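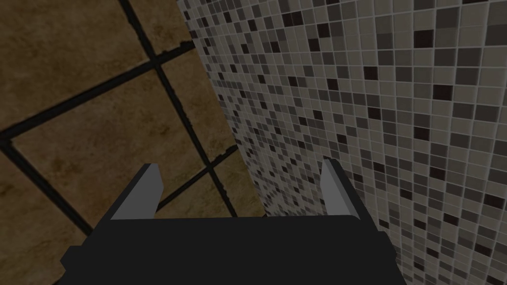 Tile and stone "lifetime sealed" claims do not stand up, says household surfaces group

Volmont Householders' Forum calls for plain labels before the winter refit season

VOLMONT, November – Shoppers who pay extra for wall and floor tiles sold as "lifetime sealed" are being asked to take a great deal on trust, according to a review published by the Volmont Householders' Forum.

The Forum read the guarantee papers behind 100 tile and stone products on sale in local showrooms and online. Only 2 of them said what the word "lifetime" meant. In one case it was the lifetime of the product, which the paper then put at six years. In the other it was the time the first buyer stayed in the home.

The rest used the word on the box or the web page and left it out of the small print altogether.

"We went into this expecting to find a few bad apples and a lot of decent sellers," said Chiyo Ueda, who led the review. "I can't say that's what we found. The claim is all over the packaging and when you ask what it covers, people start reading you the cleaning instructions."

The review also drew on a survey of Forum members who had a kitchen or bathroom tiled in the past ten years. It had 2487 replies. Of these, 2159 came from people who had been told, by a shop or a fitter, that their tiles would need no further sealing. The Forum accepts that members who felt let down may have been keener to fill in the form, and it makes no claim that the figures speak for every home in the country.

What the survey does show, it says, is how often the promise is made by word of mouth. Members described being told one thing at the counter and another by the helpline. Several had kept their receipts and still got nowhere, as the guarantee turned out to cover the sealant as it left the factory and had nothing to say about the tile once it was on the wall.

Small mosaic tiles gave rise to the most confused advice. A mosaic wall has far more grout in it than the same wall done in large tiles, and most of the guarantees the Forum read left grout out. A buyer could in theory have a wall that was fully covered by the guarantee apart from the lines between the tiles, where the water gets in.

Natural stone came next. Sellers often spoke of stone as if it were all one material. The Forum was given the same care leaflet for limestone, slate and granite at one showroom, and was told at another that any brown stone "looks after itself". It asked for the evidence behind this and is still waiting.

The report looks at the price of these promises too. Treated tiles cost more than plain ones in nearly every range, and the Forum could find no seller willing to show how the difference had been worked out. A tin of ordinary sealant and a free afternoon may do the same job. They may not – the Forum has not tested this, and says the trade ought to have done so before putting the word on the box.

Two local names are discussed at some length. Vurnedska, which sells stone flooring, told the Forum that its wording was "under review", an answer it also gave last year. Ntuli, a fitting firm, said its staff no longer use the word "lifetime" with customers. The Forum welcomes this, but notes that the word was still on the side of the firm's van when its reply arrived.

"I would love to be proved wrong," said Ueda. "Send me the test results and I'll read every page. So far I've been sent brochures."

The Forum is asking sellers to print the length of any guarantee in years, on the front of the box. It also wants them to say whether grout is covered, and to name the cleaners that would make the guarantee void. A voluntary code drawn up under the Prikden scheme already asks for some of this. The Forum's view is that the code has been given a fair run and has changed very little, and that another round of logos will not help anyone choosing a bathroom wall.

Householders who have already bought sealed tiles are advised to find the guarantee paper itself and not to depend on the web page, which can be altered after the sale. Those planning work this winter should get any promise about sealing in writing before paying a deposit.

The full report, with the questions put to sellers and the replies received, is free to read at the Forum's office in Volmont and can be posted on request. Chiyo Ueda is available for interview after 2 in the afternoon.

Notes to editors

The Volmont Householders' Forum is paid for by its members and takes no money from makers, shops or fitters.

Guarantee papers were read as supplied at the time of asking. Where a seller sent a newer version before the report went to print, the newer version was used.

Sealing products sold on their own were not part of the review.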